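Recovering gripper trajectories from marker cubes with Witer

Last revised June 2024

Witer takes recordings from a head camera and produces a six-degree-of-freedom pose track for each hand-held gripper. Setup of the cubes and the camera calibration are covered on separate pages. What follows assumes a calibrated camera, a printed cube on each gripper, and a recording already copied to the workstation.

1. Register the cubes

Each cube needs an entry in cubes.yaml listing the marker ID on every face, the edge length in millimeters, and the transform from cube center to jaw tip. The left and right cubes must not share any IDs. If they do, Witer will still run, and the tracks will swap hands whenever the shared face is the only one in view.

The edge length is the printed black border, measured with calipers. Our cubes are 40 mm. A wrong value scales the distance to the camera by the same ratio, and the error does not show up in the reprojection residual.

Run:

witer check-cubes cubes.yaml

The command prints the face table and stops at the first duplicate ID or non-orthogonal face transform.

2. Detect markers

witer detect session/ --cubes cubes.yaml --out detections/

Detection runs on single frames and has no memory. The default adaptive threshold window works for even indoor lighting. For recordings near windows, raise threshold.window_max before changing anything else. Lowering the minimum marker perimeter finds more distant cubes but also picks up false quads in railings, keyboards, and floor seams. Most of these fail the ID check and are dropped, at the cost of a slower run.
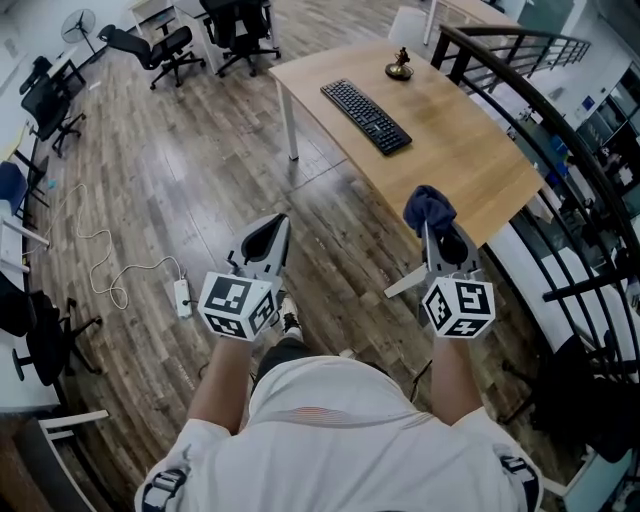 Corner refinement should stay on. With it off, the angular noise on a cube seen nearly face-on is large enough to make the jaw tip jump between neighboring frames.

3. Solve the cube pose

witer solve detections/ --out poses/

When two or more faces of a cube are detected, their corners go into one PnP problem and the result is generally stable. When only one face is detected, there are two candidate poses with similar residuals. Witer keeps both and defers the choice to the next step. Do not set solve.pick_best to true for manipulation recordings. It selects the lower residual in each frame independently and produces visible flips.

4. Smooth and fill

witer smooth poses/ --out tracks/ --max-gap 5

The smoother is a fixed-lag filter with a constant-velocity model. It resolves the single-face ambiguity by comparing each candidate with the predicted orientation. Gaps up to max-gap frames are interpolated; longer gaps are marked invalid and split the track.

Cloth handling needs extra attention here. Fabric held in a jaw can cover the cube face closest to it, and the cube may be down to one usable face for long stretches. Ayten Ertürk added the option smooth.orientation_prior for this case. Set it to 2 for cloth and leave it at the default for rigid objects. Higher values lag behind fast wrist rotations.

5. Move to a fixed frame

Poses up to this point are relative to the camera, which moves with the head. To express them in the room frame, supply the camera trajectory from Castside:

witer transform tracks/ --camera castside_traj.csv --out world/

Both inputs must use the same clock. If the jaw tip appears to sway whenever the head turns, check the time offset first:

witer align tracks/ castside_traj.csv

The command reports the offset with the lowest combined motion error. Apply it with --dt. It needs some head rotation in the recording to return a usable value.

Known issues

Tracks recorded before the December release use the old cube origin at the face center. Convert them with witer migrate.

The jaw opening is not estimated from the cube. It is read from a separate channel and merged at export.

Bug reports go to Joar Tangen, with the detections folder and cubes.yaml attached.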